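Five doors and a toilet

2023-08-08

So it's winter, the heater in the back room has given up, and I have spent most of my evenings this past fortnight teaching a pretend robot to get through a pretend door. I would like to say it was somebody else's idea. It was mine, and I talked Valentyna Pavliuk into it over a plate of chips back in May, when it sounded like a bit of fun.

For those who came for the tomato posts (hello, they'll be back in spring), the short version goes like this. We want a program that can drive a two-armed robot around a house and do small useful jobs. You don't write down the steps for it. You do the job yourself with a controller in each hand, the computer saves everything the cameras and the joints got up to, and then you do it again, and again, until you have a pile big enough for the thing to learn from. The pile is called a dataset. The person making the pile is called me.

The robot lives inside a simulator, in a house we call Tymoshchuk. Valentyna named all the houses and she won't say after what. Tymoshchuk has lovely parquet, walls the texture of a crumpet, and a great many glass doors.
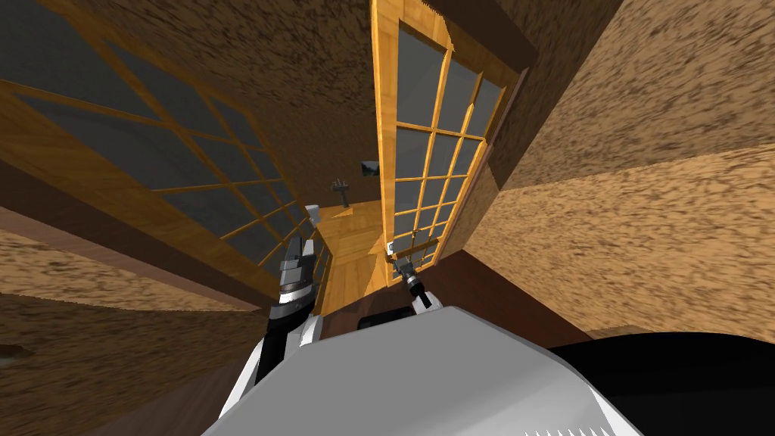 Doors are the reason I took up swearing in a language I don't speak. A drawer goes in and out and has no opinions. A hinged door swings in an arc, and your hand has to follow the arc, and your body has to get out of the way of the door while your hand is still attached to it. The handle on the right-hand door is a stubby little grey lever, and from the head camera you're coming at it with the gripper from underneath, past a great white hill of robot belly. I took 20 goes at getting a clean grasp on the first night and kept three.

The target is 3,000 examples across all the houses. As of this morning we have 1,827. I know this because Valentyna has a page that shows the number in very large type, and she has set it as the wallpaper on the shared machine.

What counts as an example is the part we argue over. My view at the beginning was that a good one should be smooth, like a cooking show. Walk up, grab handle, open door, go through, done. Valentyna's view is that if every example is smooth then the robot only ever learns what to do when things are going well, and the first time it bumps a door frame it'll have no idea what comes next. She wants some where I miss, back off and have another go. I have plenty of those. I'd been deleting them out of vanity.

So now we keep the fumbles, as long as they end with the job done, and each one gets a tag. The tags are hers too: "regrasp", "bump", "wrong side", and one that is just "Enow", after the test house where I spent a whole evening trying to open a door that somebody had modelled without hinges.
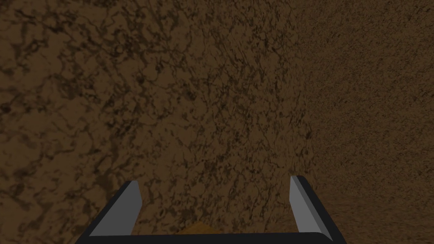 The wrist cameras are a whole other argument. We save one view from each hand along with the view from the head, and it triples the size of everything. I was all for dropping them. A good half of what the hands look at, while you're busy steering, is a wall going by. When I scrubbed through a batch I found long stretches of brown speckle with a pair of fingers poking up into it, and I thought, well, there's no lesson in that.

I was told, fairly kindly, to go and look at the last second before a grasp in the same batch. Up close the head camera is hopeless, as the arm is usually in the way, and the wrist is the only one with a decent seat. So the wrist cameras stay, the brown speckle stays with them, and I have bought another hard drive. It was on special.

I've picked up a few habits from all this. I keep sessions under an hour now. Past that I get lazy and start doing the same approach over and over, from the same spot at the same speed, and a hundred copies of one approach aren't worth much. Valentyna wrote a little script, Stitolside, that shuffles where the robot starts and which way it's facing. I hate it and it has improved the data no end. It also sometimes starts me facing directly into a corner, like a child in trouble.

I also talk while I record. The sound isn't saved, thank goodness, but saying "left hand, up a bit, now back" keeps me from drifting. My neighbour has stopped asking.

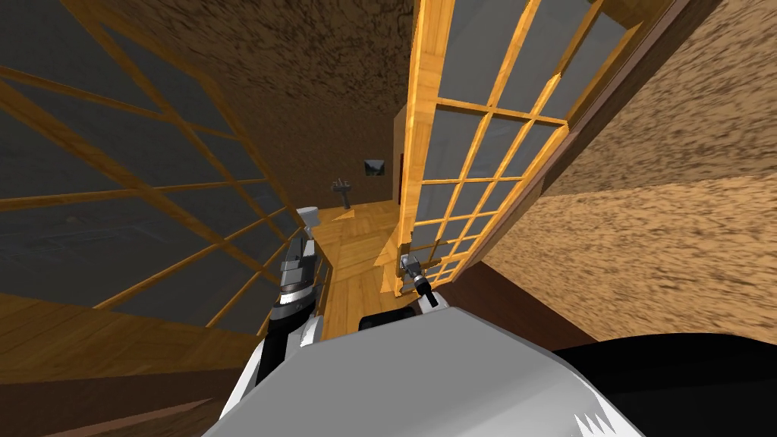 The other thing I'd tell anyone starting is to write the instruction before you record, and then do that one thing. I used to record first and label after, and I ended up with labels like "go into bathroom (sort of)". A learning system takes you at your word. If the label says to open the door and you also had a wander, it'll learn that opening a door involves a wander.

Katsuhiko Maruyama, who has done this for much longer than we have and answers our emails with more patience than they deserve, suggested splitting the long jobs into short ones. Get to the door. Take the handle. Open it wide enough. Go through. We fought that for a week, as it meant relabelling a lot of stuff, and then did it over one rainy weekend with a packet of Anzac biscuits. It was much less bad than I'd feared, apart from the biscuits, which didn't see out Saturday.
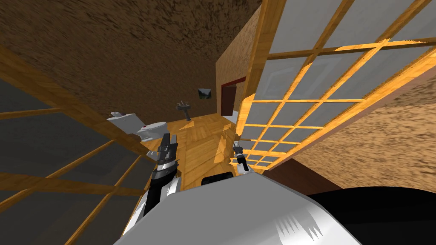 We've had one training run on what we've got so far. The results were mixed. In the house called Brarard, which has one plain wooden door, it did pretty well. In Tymoshchuk it drove up to the glass doors with tremendous confidence, raised both arms and stopped, like a man who has walked into a room and forgotten what he came for. I'm told this is a data problem. Everything is a data problem, and the data is me, in a beanie, at ten at night.

The bathroom jobs are next on the list. Closing the toilet lid is in there, and so is turning on a tap, and Valentyna wants 5 different starting spots for each. I've asked whether we could do a kitchen first. She's thinking about it, and in the meantime I'm off to see if the heater can be fixed.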